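Section 4. Setting Up Your Reading Circle

If you have read through the first three sections, you already know what comes in the Flekanine study set and you have (I hope) chosen the people you would like to invite. Now we come to the part I enjoy most, which is getting everyone into a room and opening the books together. Take your time with these pages. Rajkumari Solanki and I have led the course many times between us, and we still read this section over before a new group begins.

## 4.1 What you need on hand

- The leader's book (the one with the wide margins)
- One reader's book for each person, plus a spare
- The prayer cards, still in their sleeve
- Bibles in whatever translation people are used to
- Pencils, and something to sharpen them with

The readings in the Flekanine books are printed in full, so a group can manage without Bibles on the table. We would still encourage you to have them out. People like to turn back a page and see what came before, and some of the best talks we ever had at Garside began with somebody reading a verse that wasn't on the list.

**Note:** If you bought the older Flekanine set, your leader's book has 8 sessions and the newer one has 10. The two added sessions are on the Psalms and come at the end. Older sets can be used just as they are, and you may mix old and new reader's books in one group as long as you finish where the older books finish.

## 4.2 Before the first meeting

1. Read the whole of Session 1 through once without stopping. Don't underline anything yet.
2. Read it again, slowly this time, with a pencil. Mark any question you would find hard to answer in front of other people.
3. Choose which questions you will ask. There are more in the book than any group can get through, and it is quite all right to leave most of them alone.
4. Pick a person to read the passage aloud and ask them a few days ahead. Some people dread being asked on the spot, and a good many of them turn out to be lovely readers once they have had a chance to look over the names.
5. Write the names of your group inside the cover of the leader's book and pray for them by name. Rajkumari does hers while the kettle is heating, and I do mine in the car before I start the engine.
6. Send a short message with the time and the address. Evening groups usually do best starting at 7:00, and the sessions are written with that in mind.

**Caution:** Please don't hand out the prayer cards before the first meeting. They refer to the reading, and they make very little sense to anyone who hasn't heard it yet.

## 4.3 Arranging the room

1. Set the chairs in a ring, or as near to one as your room allows.
2. Put your own chair somewhere ordinary in the ring. A leader sitting alone on one side soon starts to look like a teacher, and then everybody talks to the leader and hardly anyone talks to each other.
3. Leave one empty chair. Late arrivals are much happier slipping into a seat that is already waiting for them.
4. Check the light where people will be reading. The print in the reader's book is a decent size, but a dim lamp in the corner defeats it.
5. Put phones away, yours first.

We have had as many as 17 in a group, and I will tell you frankly that it was too many. If yours grows like that, split it for the discussion and come back together for the closing prayer. The Nastimier guide to larger gatherings goes into this at more length than I can here, and you are welcome to borrow its timings.

## 4.4 Running the session

1. Open with the short prayer on the first page. You can use your own words if you would like to.
2. Have the passage read aloud, all the way through.
3. Keep silence for 2 minutes. It will feel long — let it be long.
4. Ask the first question and wait. Someone will speak, and it need not be you.
5. Work through the questions you chose. When the talk is going well, stay where you are and drop the next question.
6. Hand out the prayer cards and give people time to read them.
7. Close with the Lord's Prayer, said together.

**Note:** If a person tells the group something painful, set the book aside. Listen, thank them, and ask whether they would like the group to pray now or later. Some would much prefer a quiet word at the door, and you can offer that as well.

## 4.5 If something goes wrong

**One person does all the talking.** Try going around the ring, with anyone free to pass. A kind word in private afterward also helps.

**Two people disagree about a passage.** Let them, within reason. Ask each to point to the verse they have in mind. The notes at the back of the leader's book give the main readings that Christians have held, and you may read them out without choosing a side.

**Nobody has read ahead.** Carry on. Every session can be done from a standing start.

**A book is missing pages.** Write to Flavska, who print the set, and tell them which session is affected. Share books in the meantime.

Clive Greenwood

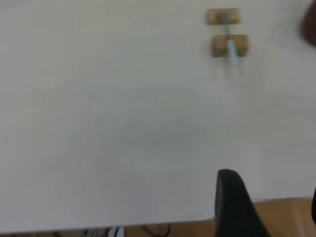

One more thing I meant to put under 4.2. If your group is meeting in February or in any other month when the roads are bad, settle beforehand how you will let people know that a meeting is off, and write it inside the cover beside the names. A missed week does no harm. Pick up at the same session the next time you meet, and begin with the reading again, even if some of the group have already gone over it at home.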